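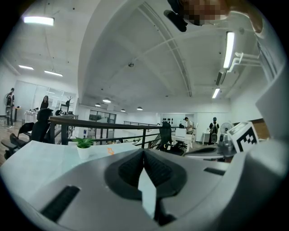

Photo: Drendeck bench, hand-held unit 4

Re: [nernwood-grippers] Pads not meeting after rebuild, marker reads drifting

Szymon,

I had the same trouble on our unit 4 in June, so I'll go through what we did. Our hand-held is the same Nernwood body as yours with the Prado rubber pads, and the marker is on the side housing, turned toward the left. If yours is mounted flat you may need to change the order of a couple of these steps.

Start with the pads and leave the marker alone until they are right. I did it the other way around the first time and had to do the marker twice.

Take both pads off and clean the seats with a dry cloth. There is usually old adhesive in the corners, and a bit the size of a grain of rice is enough to tip a pad. Don't use a solvent near the rubber. If you have to use one on the seat, let it dry fully before the pad goes back.

Put the pads on with the screws just snug and close the gripper slowly by hand. Look straight down into the V where they meet. On ours there is still a white sliver showing between the pads, and I have stopped worrying about it. What matters is that the gap doesn't change width when you squeeze harder. If it opens at one end, that pad is seated at an angle. Back its screws off, hold the gripper closed, and tighten them a little at a time, going from one to the other. If you tighten one screw all the way first, the pad walks.

You asked about sanding the pads to match. I wouldn't. We sanded a pair last year and they were fine for a week, then wore unevenly and started dropping anything thin. A new pair is cheaper than the time.

Our log has us changing pads every 2,000 closings. The old ones don't always look bad at that point, but the edge of the V gets round and small parts roll out of it. Change both together.

Once the pads are in, check the slide before you close anything up. Run it through full travel with the unit held upright, then again with it tipped on each side. It should feel the same each way. If it drags only when tipped, look for grit in the track. Asbridge sells a small nylon brush that fits, but a clean toothbrush with the bristles cut short works just as well. No oil on the track. It picks up dust and you will be back in there within days.

Now the marker. Three things to look at:

Is the plate flat? Lay a straightedge across it corner to corner. The printed ones lift at the corners after they have been handled a lot, and you can't always see it from the front.

Is the white border clean all the way around? People pick the unit up by the side housing and the border gets gray from thumbs. Ours stopped reading at the far end of the room well before it looked dirty to me. Wipe it with a damp cloth.

What is the light doing? We work in a big open office with fluorescent panels overhead, plus a long light up on the right side, and a glossy marker will throw that straight back at some angles. We reprinted on matte stock — same pattern, same size — and most of our dropped reads went away. Measure the new print before you stick it down. Ours should be 34 mm across the black square, and the first print came out small because the printer had "fit to page" turned on. That error looks exactly like drift.

After that, redo the calibration from zero. Don't load your old file and adjust it. Close the gripper fully, record the closed position, open it fully, record the open position, then close it once more and see if you land on the first number. If you don't, go back to the pads, and don't try to fix it in software.

One more item on weight. Our unit is 715 grams with pads and marker on. If yours has come out heavier after the rebuild, check that the bumper from the old housing isn't still inside.

Let me know how it goes. I have a spare pair of pads I can mail if you are stuck waiting on an order.

Regards,
Drendeck bench

----- Original message -----
From: Szymon Wilczyńska
To: nernwood-grippers
Subject: Pads not meeting after rebuild, marker reads drifting

Hello all,

I rebuilt one of our hand-helds and now the pads don't meet evenly. I can see light at one end of the notch when it is closed. The marker reads have also started to drift through a session, mostly when the unit is held far from the desk. I reused the old calibration file. Should I sand the pads to match, or is something else off? The slide feels a little stiff too, but only sometimes.

Thanks,
Szymon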